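Budgeting for a two-arm tabletop robot cell

From the Stondgate wiki, the page on planning and buying small automation equipment. I keep this one up, so the "I" throughout is me, and the opinions are mine too.

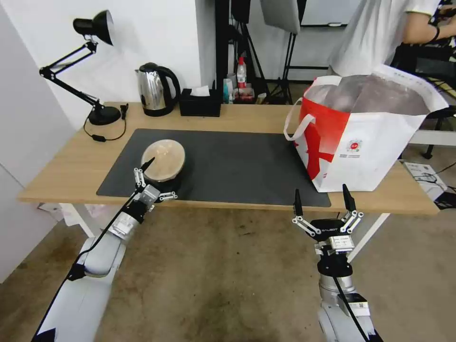 What the term covers

A two-arm tabletop cell is a pair of small robot arms working over one ordinary table, with grippers, a computer and whatever household or workshop objects the arms are meant to handle. People also call it a bimanual bench or just "the table." I'll say cell, as it's shorter and it's what goes on our purchase orders.

The arms

Everybody starts here, and fair enough, they're the fun bit! You need 2 arms and you want them identical, from the same batch if the seller will do it. When we planned the Memthorpe cell I was tempted by one good arm and one cheap one (I know, I know) and I'm very glad I got talked out of it – you end up with two sets of spares and two manuals. Ask for the delivery time in writing. Ours was quoted at 6 weeks, and I'd plan the rest of the order backwards from that.

Grippers and fingertips

Quotes often list the arm without its gripper, so read the small print before you compare prices. Parallel grippers are simple and easy to budget for. Linkage fingers cost more in some catalogs and less in others, and I've never worked out the pattern. Fingertips are a consumable, like printer ink, and should have their own line. Put down spare pairs from the start.

The table and what goes on it

Please don't spend big money on a table. A plain wooden one with a large dark desk mat does the job, and the mat can be swapped when it gets scruffy. Then there are the props: a kettle, a desk lamp, a box of tissues, a paper shopping bag with something stuffed in it. Our whole prop budget at Memthorpe was $387, and I still think that was the best value in the plan. Buy them from normal stores and keep the receipts together in one envelope.

Lighting and cables

Soft lighting gets forgotten in nearly every first draft I see. So do stands, power strips, cable ties and longer cables than you think you want. Measure the cable run from the arm's base to the outlet along the floor, then add some slack for the day you move the table.

Buying or leasing

Matheson leases arms by the quarter and Avport only sells outright, so those were the two quotes we set side by side. Leasing suits a short project. For anything running past 2 years I'd buy, and I'd ask what a replacement motor costs before signing. We went with Avport in November and put the service contract on a separate order, under maintenance.

See also: Spare parts list; Floor space and power; Memthorpe cell.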